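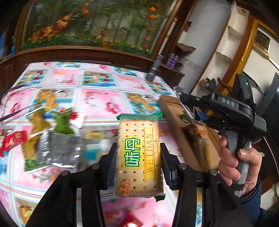

Figure 2. A soda cracker in a clear wrapper with green ends, over a pink tablecloth.

Chapter 2
Packed for One: The Small Wrapper

Most snacks on a family table come in a wrapper of their own. In this chapter we study why a single cracker is sealed alone, and what the seal must do. A dry cracker takes water from the air very quickly – in September, the damp month in Dresham, an open one is soft by evening.

Before you read, bring one wrapped snack to class on Friday. Look at its two ends and write down how they are closed.

300 shares · 2 comments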